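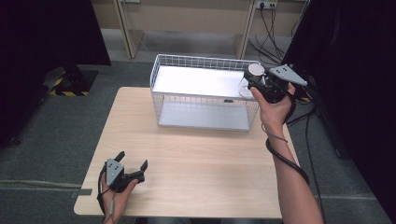
Figure 3. White wire basket on a wooden table, with a hand-held gripper above its right rear corner.

4.2 Do over-rate fines change behavior?

The usual defense of fining captains is that it works. We are not convinced the evidence supports this. Joshi and Kanaujia compared overs bowled per hour before and after a first fine and reported a clear gain. Their sample was 12 captains, and a captain is fined after an unusually slow match. The next match will tend to look faster whether or not any money changes hands. Pandey raised the same objection to the earlier Lendard report and, as far as we can tell, never got an answer.

We repeated the comparison on the Tiwari match records, which cover 385 innings in domestic twenty-over cricket up to 3/15/22. Each innings that led to a fine was paired with one that was just as slow but went unpunished, usually because the umpires had made an allowance for injuries or reviews. Both groups sped up in the following match. The gap between them was small and changed sign when we dropped innings shortened by rain.

It could be argued that the threat of a fine matters more than the fine itself. Srivastava takes this view, and our data cannot rule it out, as every captain in the records played under the same threat. But the claim is hard to test and has been stated with more confidence than it deserves. The interviews cited in its favor come from players who knew the league would read their answers.

There is also the matter of how time is measured. The Skoltel clock stops for reviews, while the scorers' sheets do not, and the two disagree most in close finishes, where captains stop to reset the field before nearly every ball. Chauhan treats the sources as interchangeable. We used the scorers' sheets throughout and would not put much weight on any result that depends on mixing them.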